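Chapter 2
Ponds, Puddles and Other Small Waters

I dug my first pond in February, which I don't recommend (the ground was like a parking lot), and it was no bigger than a baby bath. I had an old spade, a piece of liner that was too short on one side, and a neighbor, Vilho Manninen, shouting advice over the fence. By April there were water beetles in it. I hadn't put them there! They flew in at night, the way beetles do, and I went around telling everyone at work as if I'd built a cathedral.

This chapter is all about water on a small scale: how to make some, what turns up in it, and how to get a group of kids or grown-ups looking at it properly. We'll start with the dish pond, then move on to the sunken tub, and finish with the big shared pond at Drirnthorpe, where my old group logged 3,913 animals over one season, 507 of them snails. I still have the tally sheets, and they still smell of pond.
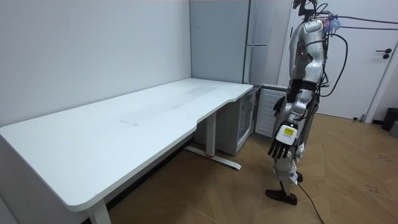
How deep does a wildlife pond need to be?

Shallower than most people think. A good part of it can be just a few inches deep, with a sloping side so that frogs, hedge birds and clumsy beetles can climb out again. Most of the life is in the warm shallow edge, so give that the most room you can.

I got this wrong at Biltthorpe, where we dug a lovely deep hole with straight sides and then spent a whole afternoon piling stones into it to make a ramp. Look for the sketch of that ramp in the next section, and please copy the second version!

Before you read on, go and find some standing water near you. A bucket will do, or a blocked gutter, or the saucer under a flowerpot. Take a white dish and a spoon, scoop a little out, and sit with it for ten minutes. Write down everything that moves, even if all you can put is "small red wiggly thing." We'll be naming the wiggly things in section 2.1.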